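Nuvotness publishes free grasp-reporting guideline for simulated home robots

CHIBA, Tuesday, August 6, 2024 – We're the small simulation team at Nuvotness, and we've finally done the thing we've been grumbling about over lunch for ages. As of this morning, our Grasp Reporting Guideline is out, free to download, and free to copy into your own lab handbook with or without our name on it. It covers how to run, judge and write up pick-up attempts when the robot, the room and the objects are all rendered.

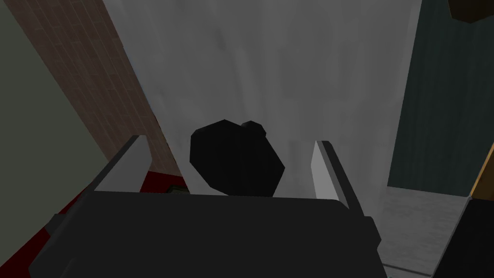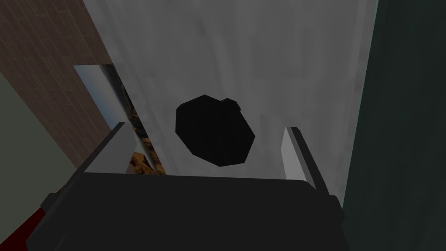 Two views from our simulated house, gripper open, with the black test object between the fingers in each.

Why we wrote it

If you've ever tried to compare two sets of simulated grasping results, you know the feeling. One group calls it a grasp when both fingers touch. Another wants the object lifted. A third has a script that says "success" and the person who wrote the script has moved on. We were no better! When we went back through our own logs last December we found 748 attempts marked as successful, and once we applied a single plain definition to all of them, 386 held up. The rest were touches, nudges, and objects that had wedged themselves against something and stayed there.

That was a pretty uncomfortable afternoon, I'll admit. It was also the start of this document.

What's in it

The guideline is short – you can read it over one coffee. The main rules go like this.

Say what a grasp is before you run anything. Ours is contact on both fingers, object clear of whatever it was sitting on, and held there for 60 simulation steps with the arm moving. You can pick a different number, but write it down first and don't touch it afterward.

Keep the approach views. We ask for at least 2 stills from the gripper's side of every attempt you report, with the fingers open and the object in sight. A picture of an object near the fingers is never to be counted as a grasp, however good it looks. You need the contact record for that.

Don't tidy up the room. Leave the busy walls and the awkward colors in. A black object against a pale wall is a kind test for most vision systems, and your report should say so if that's most of what you ran. We now list the backdrop for every trial, and it changed how we read our own numbers.

Report the shape you used, too. A coarse, faceted model behaves differently from a smooth one when the fingers close, and the collision shape may not match the one being drawn. Give both. If you simplified the mesh to speed things up, say how much.

Count every attempt. Timeouts, crashes, the run where the arm went through the floor – all of it goes in the table. There's a column called "odd" and you're welcome to use it.

Who's tried it already

Trostach, who build kitchen-assist arms, have been working from our draft since the spring and sent back a very long list of comments, most of which we took. They wanted a separate line for soft objects and they were right, so it's in there. Sirus, the simulation toolkit we use in-house, now has a small export template that fills in about half of the reporting sheet for you. The other half still has to be typed by a human being, and we'd like to keep it that way for now.

What it isn't

Please don't wave this at a safety auditor. It's a good-practice guideline for simulated work and it carries no certification of any kind. If you're putting a real arm in a room with real people, you need the proper safety standards for your machine and your country, and someone who knows them well. We say this on the first page in large type.

We also haven't solved the old question of how well simulated results carry over to hardware. There's a page on how to describe that gap in your write-up, and it's the page we expect to rewrite first.

How to get it

The guideline, the blank reporting sheet and a filled-in sample sheet are on the Nuvotness website under Resources. No sign-up, no form. Comments can go through the contact page until the end of December, and we'll put out a revised version after that with the changes marked.

About Nuvotness

Nuvotness is a simulation and testing company based in Chiba. We build virtual homes and workplaces for robot developers and run grasping and navigation trials in them.

Press contact: the media desk at Nuvotness, through the contact page. We're happy to do calls in the morning, Chiba time.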